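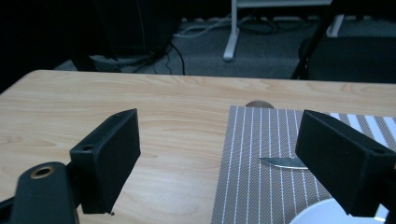 **Sum-yee Yuen**

Pus uma mesa à venda na Juven por 159 euros e apareceu um comprador que quer pagar mais do que pedi. Diz que se chama Halász, que está fora em trabalho e que manda a transportadora Eltix buscar a mesa na quinta-feira. No anúncio escrevi o normal: tampo de madeira clara, veio ondulado ao comprido, só entrega em mão. Não fez perguntas sobre as medidas nem quis ver nada. Meia hora depois enviou-me um comprovativo de transferência em PDF, no valor de 500 euros, e pediu que eu pagasse a diferença ao motorista, através de um link.

O dinheiro não está na minha conta. Ele diz que fica "retido" até a Eltix confirmar a recolha e que para isso tenho de pagar primeiro o transporte. O link abre uma página com o logótipo da Juven que pede o número do cartão, a validade e o código de trás. Ainda não preenchi nada. Ele já escreveu quatro vezes desde o almoço, a última a dizer que vai apresentar queixa por eu ter ficado com o dinheiro dele.

Isto é burla, certo? E pode mesmo apresentar queixa? Ele tem o meu telefone e a minha morada, que lhe dei para a recolha.

---

**Mechthild Pichler**

É burla. O comprovativo não prova nada, faz-se um em cinco minutos num editor de texto. Só conta o que aparece no saldo quando entras na tua conta pela aplicação do banco ou pelo endereço que costumas usar. Não abras a conta a partir de nenhum link que ele te mande.

O esquema é antigo. Antes era com cheques: a pessoa recebia um cheque de valor superior, devolvia a diferença em dinheiro verdadeiro e dias depois o cheque vinha recusado. Agora trocaram o cheque pelo PDF e a devolução pela "taxa do motorista". No teu caso querem ainda os dados do cartão, e aí o prejuízo pode ser bem maior do que a diferença. A minha cunhada perdeu 1472 euros em dois movimentos por preencher uma página dessas, quando estava a vender um carrinho de bebé.

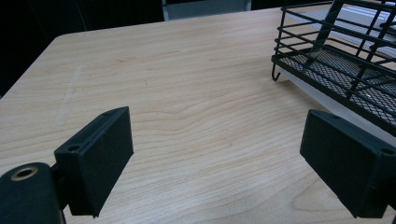 O que eu faria, por esta ordem:

1. Guardar capturas de ecrã de toda a conversa, com o número dele visível, e também o PDF e o endereço completo da página.
2. Denunciar o perfil dentro da Juven, antes de o bloquear. Se bloqueares primeiro, pode deixar de aparecer o botão de denúncia.
3. Bloquear no telefone. Não lhe respondas mais, nem para o insultar.
4. Apresentar queixa na polícia, mesmo sem teres perdido dinheiro. Leva as capturas.

Quanto à ameaça, não te preocupes. Se não entrou dinheiro na tua conta, não ficaste com nada dele. Se um dia entrar mesmo uma transferência de um desconhecido, não a devolvas tu por tua conta: fala com o banco e deixa que sejam eles a tratar disso.

A morada é mais chata, mas normalmente estas pessoas estão longe e não aparecem. Se alguém tocar à porta para levar a mesa, não abras e não entregues.

---

**brotik**

burla, bloqueia e segue 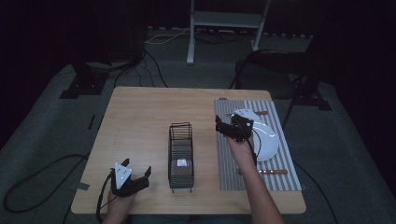
Já agora, quando voltares a pôr o anúncio muda o texto, que isso também afasta alguns. Põe "pagamento em dinheiro no ato, não envio" logo na primeira linha. E se houver coisas em cima da mesa na fotografia, como aqueles três objetos em fila no tampo, escreve que não estão incluídas na venda. A mim já me apareceu um a querer desconto porque o candeeiro não vinha com a secretária. Não era burlão, era só chato, mas perdi uma tarde com ele.

Não dês a morada antes de a pessoa confirmar a hora por chamada. Por mensagem escrevem o que quiserem, mas quando peço para ligarem a maior parte desaparece.
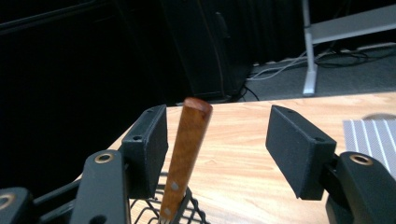

E se for uma coisa pequena combina num sítio com gente, à porta de um café ou assim. Com uma mesa é mais difícil, eu nesses casos deixo-a à entrada do prédio e tenho alguém comigo.

---

**Sum-yee Yuen**

Obrigada aos dois. Denunciei o perfil e bloqueei o número. Fui ver outra vez a conta pela aplicação e não há lá transferência nenhuma. Vou à esquadra amanhã de manhã com as capturas impressas. O anúncio fica em pausa até lá.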